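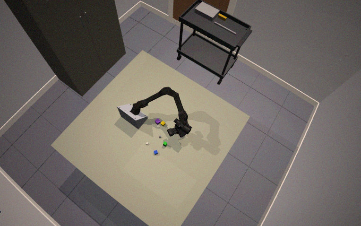

Vasiliauskas meint, am Drucker liege es jedenfalls nicht, der drucke ja, nur eben im Flur vom zweiten Stock und immer alles doppelt.

Startseite Tickets Wissensdatenbank Statusmeldungen Abmelden

Kategorie: Drucken & Scannen > Warteschlangen > In Bearbeitung

Ticket 112: Druckaufträge aus der Buchhaltung landen im falschen Stockwerk

08:40 Meldung aufgenommen. Die Buchhaltung druckt seit der Umstellung auf Sketovik an einem Gerät, das sie von ihrem Platz aus weder sieht noch hört. Die Kollegen dort oben haben inzwischen eine hübsche Sammlung fremder Mahnschreiben.

09:05 Treiber neu installiert. Testseite gedruckt. Testseite gesucht. Testseite oben gefunden, zwei Exemplare.

09:30 Standarddrucker am Arbeitsplatz geprüft: korrekt eingetragen. Sketovik zeigt ebenfalls das richtige Gerät an, in Grün, mit Häkchen. Das Häkchen hat offenbar dekorativen Charakter.

10:15 Anruf bei der Hotline von Stoneck. Empfehlung: Gerät aus- und wieder einschalten. Auf die Frage, welches der beiden, Warteschleife.

10:50 Rückruf. Es gebe eine Zuordnungstabelle auf dem Druckserver in Prarkbridge. Zugriff hat man dort, hier nicht. Berechtigung beantragt. Das Antragsformular muss ausgedruckt und unterschrieben werden. Formular oben abgeholt.

13:20 Zugriff erhalten, nur lesend. In der Tabelle stehen für die Buchhaltung vier Einträge, davon zwei auf eine Warteschlange namens "Test_neu_alt". Beide sind aktiv und zeigen nach oben. Damit wäre auch das doppelte Papier erklärt.

13:45 Prarkbridge gebeten, die zwei Einträge zu löschen. Antwort: Änderungen an produktiven Warteschlangen nur im Wartungsfenster. Hinweis auf den Namen der Warteschlange blieb ohne Wirkung.

15:10 Einträge nun doch deaktiviert. Testseite kommt im richtigen Stockwerk an, einfach. Dafür quer.

15:25 Ausrichtung in der Vorlage korrigiert. Zweite Testseite in Ordnung.

Status: beobachten. Bitte die alten Ausdrucke oben abholen, der Stapel liegt auf der Fensterbank.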